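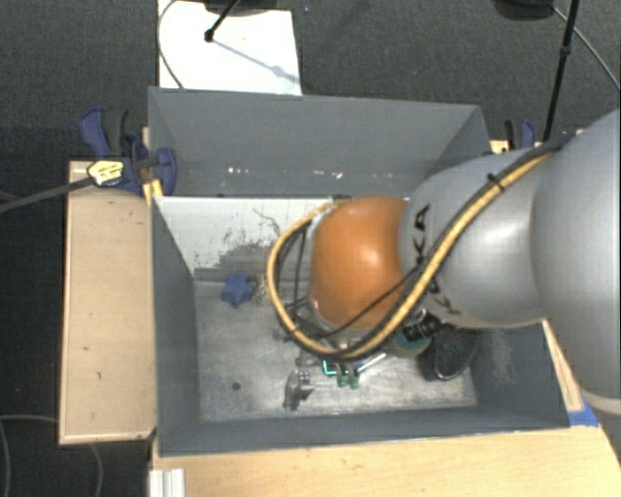 The first thing I learned at Hisska is that I'm terrible at picking things up. I've been doing it my whole life, and then on a Saturday in February someone handed me a controller hooked up to a KUKA arm and I couldn't get hold of a blue star.

The job is bin picking by remote. You steer, the arm follows, and every move you make gets saved so the software (they call it Poon, and no one would tell me why) can learn from it. They want 2000 good picks before they let it try alone. My host had done 300 that week and was drinking coffee with her free hand!

My first go, I came in way too fast and stopped dead over the bin like a nervous parallel parker. "Slower," she said. "It copies your panic, too." So I slowed down, and then I was so slow she went off to answer an email. It took me more than 40 tries to get a grab she was willing to keep, and I yelled loud enough that people at the next bench clapped.

What got me was how much of it is feel. Shiny stuff is a pain, she told me, and so is anything thin that lies flat against the floor of the bin. You have to nudge it first, or come at it from an angle, and you end up tilting your own head while you do it. My neck hurt all Sunday.

I asked if bad picks were any use. Some are, she said, as long as they're labeled. Mine have their own folder.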